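Open Day at the Valska Workshop: Photo Gallery

Last Sunday our club went from Gondano to visit the Valska workshop, where the Unirness group works on teaching robots to do small household jobs. They open the doors two times in a year, and this was the first time we were on the list. We were 12 visitors in our group, the youngest one 11 years old. The doors opened at 10 in the morning, and most of us stayed until the coffee was finished.

On this page I put my notes and the picture from the demonstration part. If you were there and you remember something differently, please write to the club address and I will correct it.

The first hour was a talk. We sat in the small meeting room and heard how the group collects examples of handwork. A person does a job with the same kind of gripper that the robot will have later, and the movement is recorded. The robot learns from many such recordings. For one simple task they like to have at least 100 good repetitions, and the bad ones are also kept, in a different folder. One of our members asked if this is not very boring work. The answer was yes, in the afternoon it is, and so they change the person often.

After the talk we went to the work floor. The task of the day was tidying, with soft and light things on a tray. Cloth and paper are difficult for a machine, we were told, as they change their shape every time when somebody touches them. A wooden block is much easier. I have tried to fold a fitted sheet many times in my life, so I believed this immediately.

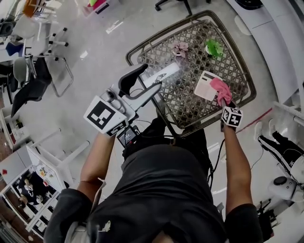
Working at the wicker tray, with a hand-held gripper on the left and the pink cloth in the right hand. The black-and-white patterns are markers for tracking the movement.

I liked that the things on the tray were so ordinary. There was a crumpled paper flower and some cards, nothing that looks like a laboratory. Our guide explained that the markers must stay visible to the cameras, so a person who does the recording learns to keep the wrist in a certain way. It looks a little stiff at first. After some minutes of watching I did not notice it anymore.

Then the visitors could try. We went in two groups of 6, and every person had one turn with a practice gripper, without recording. The jaw closes softly and you do not feel the paper between the fingers, you must look all the time. I dropped my card two times. The children were faster than the adults, and they wanted a second turn, which they got.

The last stop was Kettle, the small robot arm of the group. It has its name from its first task, which it never learned well. On Sunday it moved a folded napkin from one side of a table to the other. It needed a long time, and on the third try the napkin arrived. There was applause.

Thanks to the whole Unirness group for the patience with our questions. The next open day at Valska is planned for August, and the list for places will hang in the club room in Gondano.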